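September 19, 2022
Workshop notebook, Pekirura hangar, rotor bench

Great day on the Clestano. We finally got the main rotor blades back from Wyss and I've been itching to write this up while it's fresh.
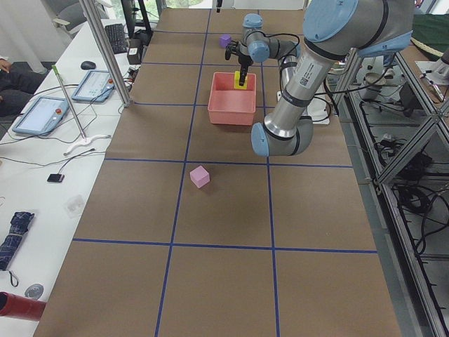
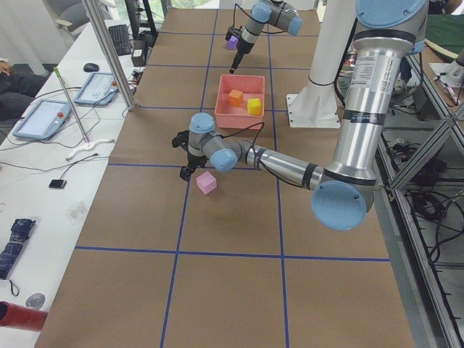 Blue tape on the surface in every one of these.

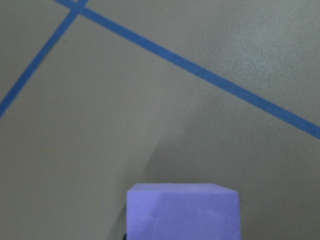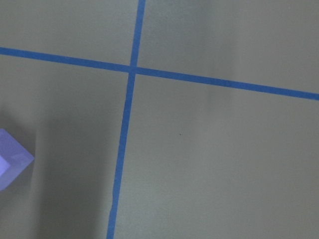
The track and balance job on the Clestano is the big item this week, and I'm thrilled with how the blades look. Airframe time is 3,311 hours, and the last full balance was in February, so she was due. Blade roots are clean, bushings are snug, no edge lifting on the erosion strips. Before laying anything out I marked the hangar floor the way the tabletop is marked with the blue tape, lines crossing to make big rectangles, one rectangle per component. Pitch links in one, dampers in the next, bolts bagged and tagged beside the part they came off. What a difference! Last time we did a head on the Jumeline everything went on one blanket and I lost most of a morning sorting washers.

Dampers: 2 of them feel softer than the rest when worked by hand. Not out of limits as far as I can tell, but I want them on the test rig before they go anywhere near the head. Tagged yellow.

Swashplate bearing turns beautifully, smooth all the way around with no notchy spots. Regreased it anyway. The old grease was still a nice color (I was expecting brown paste after a dusty season).

Torque wrench is good for another 50 cycles before it goes out for calibration. Please log your pulls on the card, people!

Still open:
- Shim for the aft pitch link. Wyss sent the thin one, need the thick one.
- Paint touch-up on the tip caps. Weigh each cap before and after.
- Ground run at flat pitch, then hover, then forward flight if the numbers behave.
- Jumeline tail gearbox oil sample. She's over 3,000 hours now and I'd like a fresh baseline.

I'm betting we see a really smooth hover on the first run - the static balance came out so close that I redid it just to be sure. Same reading. Sensor cables are coiled on the left seat, leave them there.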